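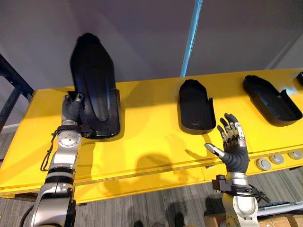

Sooner or later everyone who keeps house has an opinion about shoe storage, and mine used to be that it was a pile. The pile lived by the front door and had seniority over most of the furniture. Then I spent an afternoon with a long yellow table and a set of matte black shells, shaped more or less like shoes, and came away with views. Laid flat, with the rounded toe pointing off toward the wall and the open end facing you, a shell looks like a slipper for a very serious giant. Stood nearly upright it becomes sculpture, or a small tombstone. Either way it throws a wonderful shadow on yellow.

Uliana Vasylenko calls them trays, except when she calls them shells, and once, when she thought I had stopped taking notes, "the boots." She is putting together a display for Tretell, a small home goods outfit that has decided the entryway is the last untamed room in the American house. I would have nominated the garage. But the entryway is where people lose keys and dignity, and Uliana has been given a budget and a great deal of yellow.

The yellow was not her first pick. There was a long spell in the spring when everything was going to be a color named Saseo, a gray-green that she describes as "pond, but tired." Svend Lund, who handles the carpentry and most of the sighing, painted a test board and left it leaning in the hallway for 15 days. People kept moving it out of the way without noticing they had done it. Yellow won in July. You can't move yellow out of the way. It follows you into the next room.

I asked Svend whether the color would scare customers off. He said it might scare off the ones with beige shoes.

The theory behind the trays is that shoes behave better when they have somewhere to be. A bare shelf invites stacking, stacking invites toppling, and by the end of the week there is one loafer behind the radiator and its partner in the car. Give each shoe a molded place with a rim and, the thinking goes, its owner will feel a little bit watched. I tried this at home with baking pans. It worked for four days, until somebody needed to make lasagna.

Arranging them is the hard part. Uliana wants them to look as if a tidy person had just stepped away. Line them up too neatly and you have a parking lot. Scatter them and you have my front hall. She likes one a few degrees off straight, with its toe turned in slightly, as though it had overheard something. Svend prefers the parking lot.

They argued this out while I ate a sandwich, and at the end of it the toe was still turned in.

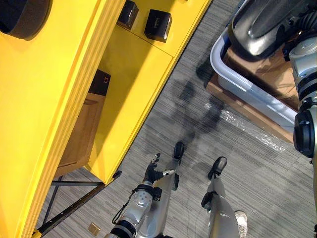

Then there is the matter of small boxes. Every entryway collects them. They hold spare laces, or the good polish, or nothing at all, and they are kept because they are nice boxes. Uliana's position is that a ledge exists to be put upon, so you may as well choose what goes there before the mail does. Black boxes on yellow look deliberate. A takeout menu on yellow looks like evidence.

Svend is more interested in what goes lower down. He has a soft spot for wood, and he lobbied hard to get some brown into the plan so that the whole business wouldn't look, as he put it, like the inside of a banana. His model was a hall cupboard his aunt owned, a thing called the Esteban, which had a drawer that stuck every winter. He wanted the drawer. Uliana wanted it not to stick. Talks are continuing.

The price is where I got quiet. The full entryway, as planned, will sell for $3,780, and a set of 7 trays without the furniture will be $100. I did the math on my pile, which has cost me nothing but the respect of my sister. Then I went home and looked at it for a while. The cat, Guro, was asleep in a rain boot. I ordered the trays. She has not been told.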